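Hadine: demostraciones bimanuales de recogida de mesa

Ficha de datos y notas de uso. Responsables: Sanaa Salem (recogida y anotación) y Shahzad Hashmi (entrenamiento y evaluación). Versión de agosto.

Hadine reúne demostraciones teleoperadas de dos brazos que recogen una mesa después de comer. La bandeja verde azulada contiene la vajilla, los restos van a la bandeja negra, los envoltorios y el papel al recipiente transparente y las piezas vacías al escurridor gris.

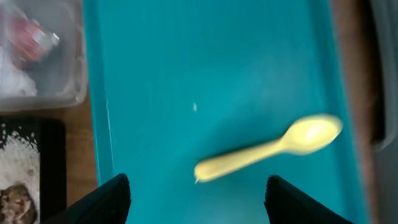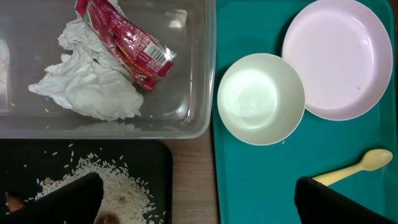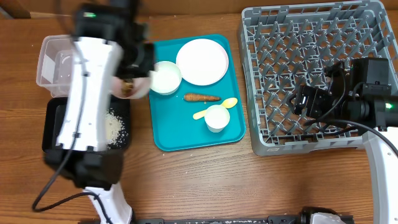 Vistas del puesto de trabajo: las dos primeras son de cámara de muñeca; la tercera, de la cámara superior, con los dos brazos y el escurridor.

Contenido

El conjunto tiene 2.836 episodios. De ellos, 1.419 llevan anotación de subtareas revisada a mano; el resto solo lleva la instrucción general del episodio. Cada episodio incluye los flujos de vídeo de las muñecas y de la cámara superior, las posiciones articulares de ambos brazos, la apertura de las pinzas y las acciones enviadas por el operador. Todos los flujos comparten reloj.

Las subtareas anotadas son: vaciar una pieza en la bandeja negra, tirar un envoltorio, tirar papel, colocar una pieza en el escurridor y pasar una pieza de un brazo al otro. Los límites entre subtareas se marcan en el momento en que la pinza se abre y suelta el objeto. En los vaciados no hay suelta, así que el límite se pone cuando la pieza vuelve a quedar vertical.

Motivo

En el conjunto anterior, Sadeghi, cada episodio contenía una sola acción y empezaba con la mesa ordenada. Las políticas entrenadas con él cogían bien platos y cuencos, pero fallaban al encadenar pasos: dejaban en el escurridor tazas que aún tenían comida o volvían a coger una pieza ya vaciada. En Hadine los episodios son largos y el orden de las subtareas queda a criterio del operador.

Método de referencia

La política de referencia, Brakmont, predice bloques de acciones a partir de las imágenes y del estado articular. Añade una cabeza que estima la subtarea en curso, entrenada solo con la parte anotada. En los episodios sin anotar, la pérdida de esa cabeza se enmascara.

La evaluación consta de 200 ejecuciones en el laboratorio de Warville, con disposiciones iniciales que no aparecen en el entrenamiento. Se puntúa por subtarea completada, no por mesa terminada. Quitar la cabeza de subtarea empeora sobre todo los vaciados; en el agarre de piezas planas no vimos diferencia. Las puntuaciones de cada ejecución están en la carpeta de resultados, junto con los comentarios de quien puntuó.

Limitaciones conocidas

Las cucharas son el objeto con más fallos. Apoyadas en el fondo de la bandeja ofrecen poca altura a los dedos, y la cámara de muñeca pierde nitidez cuando el brazo se mueve deprisa. No hemos filtrado los fotogramas movidos.

Las pinzas tapan parte de la vista de muñeca justo antes del agarre. Quien entrene sin la cámara superior debe contar con ello.

Los granos de arroz sueltos no cuentan como objeto. Si caen sobre la mesa, el episodio sigue siendo válido y no hay anotación que lo indique.

Hay una sola mesa y un solo tipo de escurridor. No esperamos que los resultados se trasladen a otra distribución sin datos nuevos.

Uso

Las particiones de entrenamiento y validación se entregan como listas de episodios. Conviene no rehacerlas al azar: los episodios consecutivos comparten vajilla y repartirlos entre ambas listas infla los resultados. Para una primera prueba basta con entrenar 2.000 pasos y comprobar que baja la pérdida de validación de la cabeza de subtarea.

Los errores de anotación se comunican a Sanaa Salem indicando el número de episodio y el instante. Las dudas sobre el entrenamiento, a Shahzad Hashmi.

Pendiente: revisar los pases entre brazos, que en los primeros episodios se anotaron con otro criterio.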